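2026-01-04

The Filleck parallel gripper kit has been bolted to my arm since June, long enough for the pads to need replacing and for me to have opinions about the connector. I bought it from Prokopenko, the reseller in Brestden, for $389 with the adapter plate. I paid full price and neither company knows I'm writing this.

If you only want the verdict: the mechanics are good, the force control is usable after calibration, the cable is bad, and the documentation describes a slightly different product. I'm keeping it.

## What you get

The kit ships partly assembled. The drive unit is closed up at the factory with the motor, leadscrew and control board inside. You fit the two fingers, the pads, the camera bracket and the adapter plate yourself. There's a bag of seven screws for the plate, all the same length, and a small hex key that I threw out after it rounded off on the second one. Use your own.

The arm is a Grodavard, the older one with the round flange. Prokopenko lists the plate as compatible and it is, but the locating pin was oversize and needed a few passes with a file. The newer Grodavard flange has a slotted pin hole and shouldn't have this problem. I can't test that.

Assembly took an evening. Most of it went into routing the cable, which leaves the drive unit on the side facing the forearm, where the arm wants to fold. A right-angle connector would have solved this. Filleck sells one as an accessory, currently out of stock.

## Mounting the camera

The bracket is a bent plate with two slots. It puts a small camera beside the drive unit, looking down past the fingers, and leaves enough adjustment to get both pads into view. I use the camera for checking grasps, so I set it close and steep. For finding parts at a distance you'd want it shallower, and the slots allow for that too.

The slots have no index marks. Every time the bracket gets bumped, the hand-eye calibration is gone and has to be done over. I scribed a line across the bracket and the housing with a carbide point once I had a position I liked. It gets me close enough that the recalibration converges on the first pass, which it otherwise often doesn't.

Vibration is a minor issue. On fast moves the bracket rings for a moment after the arm stops, and an image taken right away is smeared. I added a short settle delay before each capture and stopped thinking about it.

## Software

The gripper speaks a plain serial protocol. You send target width, speed and a force limit, and it replies with actual width, motor current and a status byte. There's a Python package, and I used it for one afternoon before writing my own. The package blocks on every call and swallows timeouts, so a disconnected cable looks the same as a gripper that is still moving.

The protocol itself is fine. Messages are short, the checksum is documented correctly, and the status byte separates "reached width" from "stopped on force," the one distinction you need for grasping. Width is repeatable. If I close on a gauge block, open, and close again, the reported number changes in its last digit if at all.

The printed manual covers firmware 1. Mine came with firmware 2, which swapped the order of the speed and force fields. With the manual's ordering, my first test command was slow and very strong. It closed on a plastic bottle cap and kept going. No damage to the gripper. Read the version register first and get the current protocol sheet from Filleck's download page, where it's filed under the name of the drive board and can't be found by searching for the gripper.

I wrote to Filleck about the manual and Bohdan Polishchuk from their support desk answered the next morning with the correct sheet and a changelog. His reply was short and complete. The printed manual in the box is apparently going to stay as it is until the current batch is used up.

## Force control

The rated maximum is 41 newtons at the fingertips. I checked the upper end with a load cell between the pads and it was believable. The upper end isn't where I work, though. Most of what I pick up is light packaging: tubs, pouches, thin-walled tubes, the occasional box. For that you care about the bottom of the range, and the bottom of the range is where the Filleck is weakest.

Force is inferred from motor current. At low settings the friction in the leadscrew is comparable to the force you're asking for, so the result depends on temperature, on direction, and on how long the gripper has been sitting. First close of the day is consistently firmer than the ones after it. I run a few full open-close cycles on startup now, which removes most of the difference.

There is a calibration routine. It sweeps the fingers through their full travel with nothing between them, records the current, and stores a friction table. The manual mentions it in a single line and doesn't say to repeat it after mounting the fingers. Repeat it after mounting the fingers. With the factory table my low settings were close to useless. With a fresh one they're ordered correctly, meaning a lower number always gives a gentler grip, and for my purposes that is enough.

What it can't do is react quickly. The force limit is checked on a fairly slow loop, and if you close fast on something stiff there's an overshoot before the motor backs off. The fix is to close quickly to just outside the known width, then creep the rest of the way. Vsevolod Savchuk, who runs the same kit on a different arm, does it in one move by ramping the speed field mid-travel. I tried his code and it works, but two separate moves are easier to debug and the time lost is small.

## Fingers and pads

The fingers are angular and matte black, and they have held up structurally. There's no play at the root that I can feel, and they still meet evenly when closed on a strip of paper. The finish is another matter. It collects every bit of dust in the shop and shows scuffs along the edges as pale marks. This is cosmetic and I wouldn't mention it except that it affects vision. If you segment the fingers by color, as I did at first, the dusty areas drop out of the mask. I switched to a fixed mask computed from the reported width and the problem went away.

The pads are the best part of the kit. They have a fine pattern and hold smooth printed surfaces without needing much force. They slide into a dovetail and are retained by friction alone, with no screw. I expected to lose one and haven't. They do pick up powder. Once loaded with it they slip, and a wipe with a damp cloth restores them. Alcohol works faster, but the replacement pad sheet warns against it, and my first pair did go shiny after repeated use of it. I can't separate that from ordinary wear.

Replacement pads come in pairs only and Prokopenko usually has them. The finger mounting pattern is on the download page as a drawing with proper tolerances, so making your own fingers is realistic. I haven't needed to.

## Complaints, in order

1. The cable exit. It limits how far I can fold the wrist, and I've had to exclude a region of poses that the arm could otherwise reach.
2. The manual and its swapped fields.
3. No index marks on the camera bracket.
4. The status light is on the underside of the drive unit and can't be seen from where anyone would stand.

Noise isn't on the list. It whines at high speed and is quiet at creep speed, and the arm is louder than either.

## Would I buy it again

For rigid parts, yes, without much thought. There are cheaper grippers that hold width as well, but the ones I've used don't report why they stopped. For soft packaging I'd still buy it, with the understanding that the force number is a relative setting and that you'll be building a table of your own values, one per type of container. Mine is a text file with a name, a creep width and a force setting on each line, and it has turned into the most useful thing in the repository.

The force setting I keep going back to is the one for open-topped tubes, which is where the low end of the range gets tested hardest. A closed tube is stiffened by its lid. Take the lid off and the mouth is free to follow the pads. A paperboard one with a wood-grain wrap and a silvery lining goes slightly oval at the rim between the fingers, and with paste sitting only a little below that rim there isn't much room for the wall to move before the contents do. The wrist view makes the shape of the opening easy to judge, so my next change is to fit an ellipse to the rim after each close and use its aspect ratio as the stop condition, with motor current kept as a backup limit. The rim on these is crimped and a little irregular, so the fit will need some outlier rejection. Code will go up when it survives a week of use. 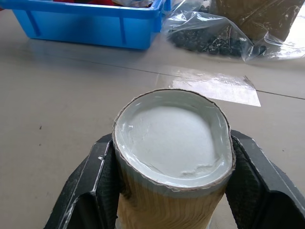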